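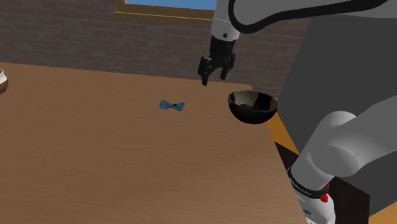
Veronika Rainer
May 26, 2024

Fault notes from the bow tie task in simulation. Posting them in order so I stop repeating them in email.

1/ Symptom: the fingers close on the bow tie, the arm lifts, and the tie stays on the table. The log still says "grasp OK". We had 2,703 episodes marked as successes before anyone replayed one.

2/ The tie is a small, flat thing. The grasp check asked only whether the fingers had stopped moving. Fingers that close on nothing also stop moving. That is the whole bug, or the first half of it.

3/ Second half: the place check measured the distance between gripper and bowl. The tie was not in the sum at all. An empty gripper over the bowl scored full marks.

4/ Asmaa Tahiri found it by plotting the height of the tie against time. Flat line, start to finish, in 28 of the first 28 episodes she opened.

5/ What I blamed first, wrongly: friction on the pads. I raised it twice. This made the bowl harder to let go of in a different task and did nothing here.

6/ The actual miss is in height. The grasp target was set at the top of the knot plus 6 mm, left over from a taller object. The fingers shut above the cloth.

7/ Fix, part one: target height now comes from the object's own mesh. Part two: a grasp counts only if the object is still between the pads 12 steps after the lift begins.

8/ Part three: success is now the tie inside the bowl with the gripper open. Abdelkrim Zaki wrote the test. It fails on the old episodes, as it should.

9/ Safety point for those copying our settings to a real arm. With the new target the fingertips go much closer to the table. Set a floor on the z height and a force limit first. The simulated table does not complain.

10/ Still open: the bowl sits near the table edge. A low approach from the wrong side may push it off, and the reset script does not check for that. Nazanin Asadi has the ticket.

11/ The old episodes are withdrawn from the Kukmont set. If you pulled them before today, delete them. New ones in June.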